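### 3.2 Packing of mixed confectionery in shallow rigid boxes

The second part of the study concerns small assortments, in which every item differs from its neighbours in shape, stiffness and surface. Such assortments are common in gift boxes and office snack boxes, yet the packing literature deals mostly with identical cartons. Filip and Ulloa compared the two cases in an earlier survey and found that rules derived for cartons carried over poorly once bars, rolls and bottles were added.

The items were drawn from a stock list kept at the Naciri site and grouped by form: upright carton, flat bar, flexible packet, roll and bottle. No attempt was made to balance the groups by brand or flavour. A packing was recorded as complete when all the items assigned to it lay within the walls of the box. In total, 1438 packings were recorded over 19 sessions.

Two properties of each packing were noted by hand. The first, posture, states whether an item stands, leans or lies. The second, exposure, states how much of the printed face can be read from directly overhead, on a scale from zero to 20. Coding was carried out by Agbenyega and Xiao independently, and disagreements were settled by Sanna. Items showing only a narrow strip of wrapper were kept in the count but given the lowest exposure score.

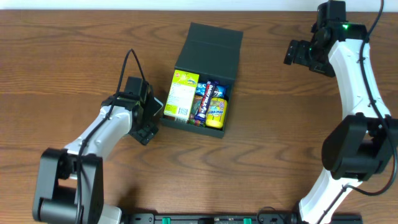
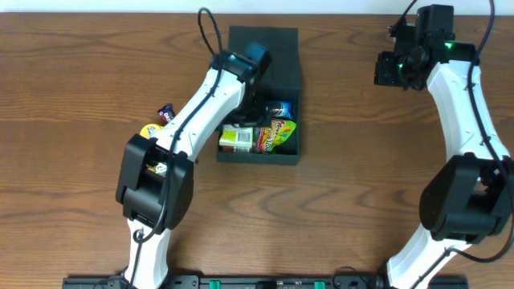
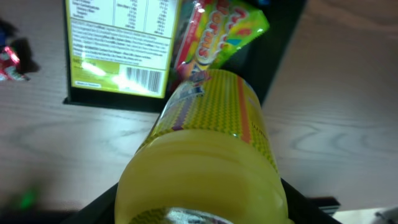

**Figure 2.** Mixed snack assortments. Top: carton, packets, chocolate bar and Mentos roll in the dark green box, lid open. Middle: items in the dark bin, including a small barcoded box with its long side facing up. Bottom: yellow plastic bottle on its side, with a candy packet leaning against an upright carton beyond its neck.

Posture depended strongly on the first item placed. Where a tall carton went in first and stood against a wall, the flat items that followed tended to be propped up. The top panel of Figure 2 has a tall carton on the left and a Dairy Milk bar set diagonally in front of a blue Oreo packet. Below the bar sits a partly hidden smaller brown-and-green item, which was coded as present with low exposure. Arrangements of this type scored well for the leading items and badly for anything near the bottom of the compartment.

Where the first item was laid flat, later items usually followed it. Exposure was then more even across the assortment, at the cost of floor area. Small cartons laid on their long side were the most stable items in the set and were seldom disturbed by later additions.

Bottles formed a separate case. A round body laid on its side has no resting face of its own and takes its position from whatever lies next to it. Its label also curves away from the viewer, so that the lettering was often unreadable even when the bottle was uncovered. We therefore scored bottles on the area of label in view and left legibility aside. Flexible packets caused the opposite difficulty. They took the shape of their neighbours and could be leaned against a carton without slipping, but creases and highlights on the plastic reduced agreement between the two coders.

The box lid was not treated as part of the packing volume. Whether a packing could be closed without pressing on the contents was recorded separately and is taken up in Section 3.3, together with the results for the deeper Hivano trays.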